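Section 4: Recording your first set of examples

You have the station wired up and the arm moves when you tell it to, so now comes the part we like best – showing it how things are done! The Virnirura kit learns a task from the examples you record. Good examples are short and clean, and a beginner can make them by the end of a first afternoon.

Before you start

Check that the emergency stop is within reach of whoever is driving. Set the laptop where you can see the live view and the recorder panel together. Clear the path between the start position and the rack, and push spare cables to the back of the desk.

CAUTION: Keep hands and faces out of the arm's reach while the recorder light is green. Pause the session before you straighten a garment or pick up a dropped item.

4.1 Set up the task

1. Open Gauthier on the laptop and choose New Task. Type a plain name, such as "hang up towel" or "take hanger from rack." The name goes into every file, so skip nicknames.

2. Choose a recording rate. The default is 30 pictures a second, and it suits nearly all household jobs.

3. Press Home and wait for the arms to settle. Open the gripper all the way and press Mark Start.

4.2 Record

4. Press the left pedal. You will hear one beep.

5. Do the task at the speed you would like the robot to use. Smooth beats fast. If you miss the grasp, go ahead and try again in the same recording (up to 3 tries) – recoveries are great material and the model loves them.

6. Press the left pedal again when the item is let go and the gripper is clear. Two beeps mean the example is saved.

7. Move the item a little, or turn it, and go back to step 3. After every 5 examples, change something bigger: another garment, or a different place on the rail.

Note: If the recorder shows "Error 554," the wrist view has dropped out. Reseat the cable at the wrist, wait for the view to come back, and discard the last example.

4.3 Look through what you have

8. Open the Review tab and flip through the wrist views. You want the working area between the two sides of the gripper in plain sight. Delete any example where it is blocked from beginning to end.

9. Tag each example you keep as Good or Recovery, then press Upload.

Wrist views from a session on the bathroom and desk set:

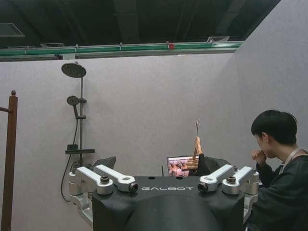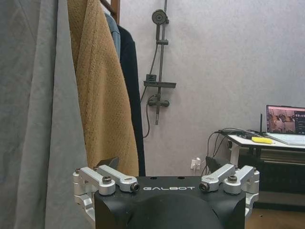
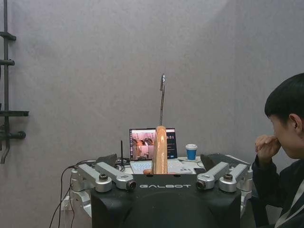
Colton Fortin wrote in after trying this section that changing the garment so often felt slow at first, but his second model coped with a coat it had never been shown, and he would now change it every third example if the rack had room.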